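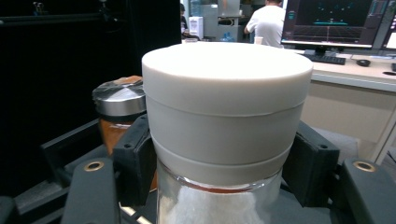 White-lidded glass jar held at the collar between the gripper fingers; second jar with steel lid behind.

Gripper loses jars during transfer: collar slips, no fault reported

Asked by Valentyna Melnychuk, Apr 15, 2018
Category: End effectors and tooling
Status: Answered

Our laboratory is preparing a jar-handling procedure in which a two-finger gripper lifts a closed glass jar, carries it a short distance and sets it down. The same gripper is used by hand to teach the motion before the procedure is transferred to the Lomik arm. The fingers are black plastic and close on the grey collar below the lid.

Since January we have had repeated slips. The jar is picked up correctly, remains upright for the first part of the motion, and then drops a few millimeters between the fingers. In most cases it stops there. In the last test series of 50 transfers, 10 jars slipped and one of those fell completely and broke on the bench. No person was injured, but the contents were spread over the work surface and testing was suspended for the remainder of the day.

The controller did not report a fault in any of these cases. The grip signal stayed on throughout, including during the transfer in which the jar fell. The log for that transfer reads:

GRIP CLOSED
GRIP OK
MOVE START
MOVE END
GRIP OPEN

The following has already been checked:

Closing force is set to 55 percent, as recommended in our internal setup sheet.
The finger screws were tightened before the series.
Supply voltage was normal.
The jars were wiped with a dry cloth before testing.

A colleague has proposed raising the closing force to the maximum. I am reluctant to approve this for glass. I would be grateful for advice on the probable cause, and on whether the grip signal can be relied upon as a safety condition.

Comments on the question

Svyatoslav Sirko: Is the jar full or empty during the tests? Please also state whether the slip occurs with the steel-lidded jars.

Valentyna Melnychuk: Full. The steel-lidded jars were not part of the series.

Answer 1 — accepted by the person asking
Vsevolod Kostiuk

Testing should not resume at a higher force until the contact between the fingers and the jar has been corrected. Your collar tapers inward toward the base. When flat fingers close on a surface of that shape, only the upper edge of the collar carries the load at first, and the jar settles downward as soon as the arm accelerates. Additional force can make the movement worse, as part of it acts along the slope and pushes the jar down.

We had the same difficulty at the Grernedside site with a different container. The following steps resolved it.

1. Stop using the grip signal as proof that an object is held. On many simple grippers it shows only that the motor reached its set current or that the fingers stopped moving. Consult the manual for your model to confirm what is measured.

2. Fit a soft contact surface to the inner face of each finger. Bare plastic on a smooth collar gives very little friction. Replace the surface when it becomes shiny.

3. Move the grip point if the procedure allows it. A straight section of the container is preferable to a tapered one.

4. Add a second check after the lift. We pause the arm just above the bench and compare finger position with the value recorded at closing. If it has changed, the jar is put down and the cycle stops.

5. Reduce acceleration at the start and end of the transfer.

Regarding safety, please treat the area beneath the whole path as a drop zone. Use a tray with raised sides, keep hands out while the arm is in motion, and provide eye protection for anyone standing at the bench. During hand-guided work the operator is closer to the glass than at any other time — the same protection should apply there.

After these changes we completed 101 transfers without a drop. That result applies to our container and should be repeated with yours.

Answer 2
Volodymyr Kovalchuk

Increase the force. Glass is stronger than people think and we run ours at full force every day on a Stemo unit. Never broke one.

Comment by Vsevolod Kostiuk: I cannot support this recommendation. The type of container is not stated, and a chipped or scratched jar may fail well below the load a new one will bear.

Answer 3
Kyrylo Hordiienko

I agree with the first answer on the taper, but would add one point. Screws tightened before a series may not be tight at the end of it, particularly in plastic fingers. Mark each screw head and the finger with a line of paint and inspect the line after every session. In our case (Nazarenko bench, older fingers) one finger had begun to tilt by a very small amount, and the jar always slipped toward that side. It may be useful to note whether yours drop straight down or at an angle.

Comment by Valentyna Melnychuk: They drop at a slight angle, toward the left finger. I will inspect the screws before fitting the new contact surfaces, so that the two effects can be separated. The force setting remains unchanged for the present.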